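Drurora gripper kit, evaluation log, entry 5
Sunday, September 27, 2026
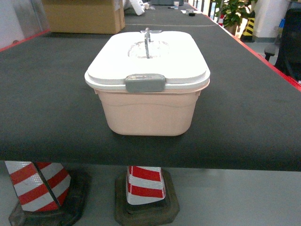

Does the Drurora kit handle lidded containers without custom fingers?
On paper, for lids with a front clip and a top handle. Drurora lists both as supported with the stock finger pair, and the latch routine ships with the base license. Screw lids need the add-on set, not ordered.

Test object for this entry is the peach storage container with the white snap-on lid. Handle up, latch facing the near side of the table. Same start pose for every run, near the middle left to right, set back a little from the front edge. Charcoal felt stays on. Bare tabletop gave us sliding in entry 3 and I don't want that mixed in here.

Sequence under test, in the kit's own step names:
APPROACH_TOP
HANDLE_PINCH
LIFT_SHORT
RETURN
LATCH_FIND
LATCH_OPEN

Ran 163 cycles through step 4 and stopped there for the log export. Failures: 8, all at HANDLE_PINCH. In each one the fingers closed in front of the handle and the pinch timed out. Recovery was clean, arm went back to the wait pose and flagged the run. No contact with the lid on any of the failed cycles according to the force trace.

Suspect the depth estimate. The handle is thin gray metal and picks up light along its edges, and the clear oval window in the lid sits right under it. The kit's depth filter averages over a patch, so part of the patch probably lands on the window. Turned the patch size down from the default and reran 25 cycles, no failures. Too few to call it fixed. The smaller patch also adds a noticeable delay before each pinch — have not timed it yet.

LATCH_FIND not started. The clip is gray plastic on a white rim, contrast looks good enough. The lighter translucent section near the top of the clip could be a problem for the edge detector. Drurora's manual says to teach the latch from one straight-on view and two angled views. Will do that with room lights only, then repeat with the blinds open.

Compared against the Zorbridge quote again. Zorbridge includes on-site setup and a spare finger pair, but the latch routine is a separate yearly license and their controller wants its own network drop. The Enik trial unit is out, payload is fine but there is no force trace export at all.

Open items:
Felt seam toward the far end. Keep test positions on the near side of it until the height map is redone.
Ask Drurora whether patch size can be set per step. At the moment it is global, and LATCH_OPEN may want the default.
Controller fan is loud at idle. Not a fault as far as I can tell, but it goes in the report.
Firmware left as delivered. Do not update before the latch runs are done — the numbers above won't compare otherwise.
Loaded container not tried. Start with the light insert and check the force limit first.

Trial period ends in October. Jacobs wants the comparison sheet before then, with latch results in it. Logs for this entry are on the shared drive under drurora/05, failed cycles in their own folder.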